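Clurmont Automation Open Day: what I brought home for our budget

3 Apr 2019

I went to the Clurmont open day with a notebook, a tight equipment budget and a long list of questions, and I had a great time! Our group has money set aside for one purchase this year, and since March we had been going back and forth between a full arm and a set of hand-held grippers. A day of walking around and talking to people who own both seemed like a good idea.

The morning was talks. Natália Bastos from Flikent gave the one I liked best, all about planning costs over 18 months instead of looking at the price tag. She puts finger pads, screws, cables and spare housings on their own line from the start. I had none of those in my spreadsheet (they are in there now). She also told us to budget for furniture and props, and I saw a few heads go up at that.

After coffee we got to the home tasks area, where I spent far too long at the drawer station. Hand-held grippers are such a friendly way in – you can pick one up and start trying things, and you learn a lot about finger width and reach in a couple of minutes.

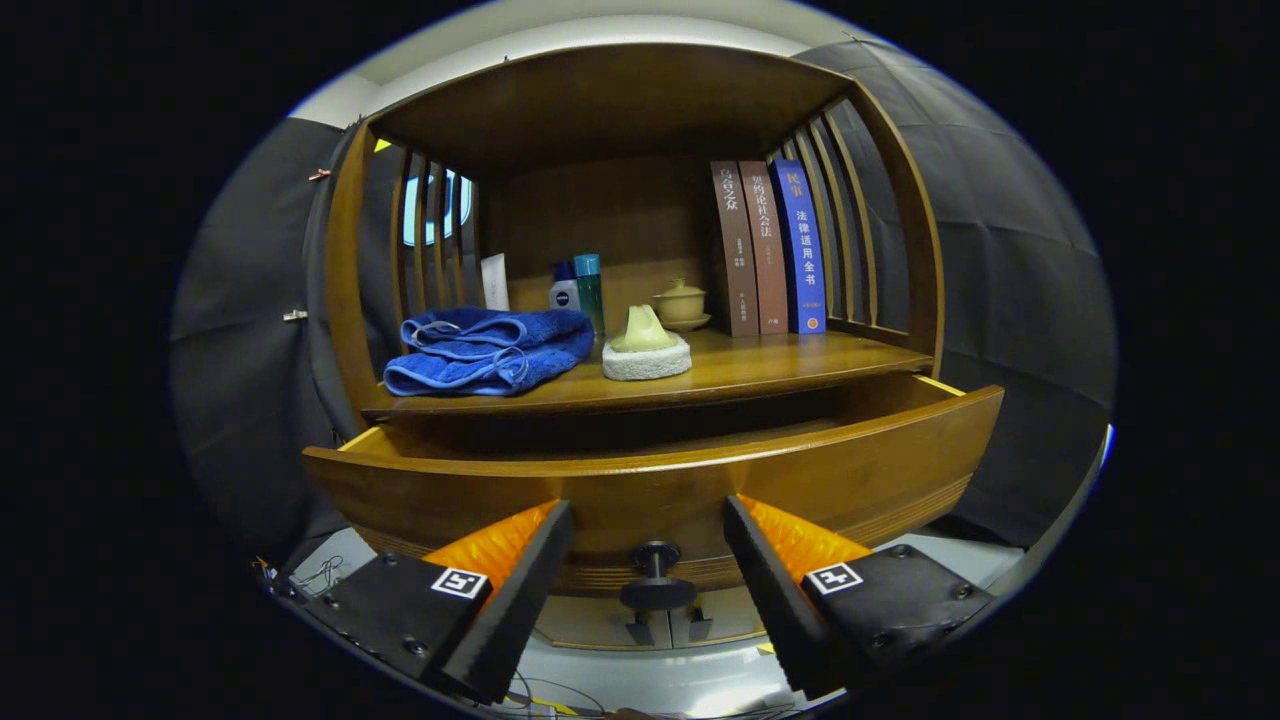
Orange-padded fingers on either side of the drawer knob, with a towel, toiletries and books on the shelf.

I asked what a setup like this means for a small group. The answer was to buy the tool first and be generous with the everyday stuff around it. Towels, bottles, a lidded tea bowl, a few books: cheap things, and all so different to grasp! The cabinet is the bigger decision, so measure your room and your doorways before ordering one.

Veketti had the parts table. Replacement finger pads were $8 each and a starter box of fittings was $100, both open day prices, so I would ask again before putting them in a request. Muriithi had a used workbench with drawers for $959, delivery not included. I was tempted, but our elevator is tiny.

My plan now is to ask for the hand-held tools and one good cabinet this year and leave the arm for the next round. I still need a quote for shipping and somebody to tell me how long the pads last with daily use. Natália has promised to send her planning sheet, and I'll post a link once I have it.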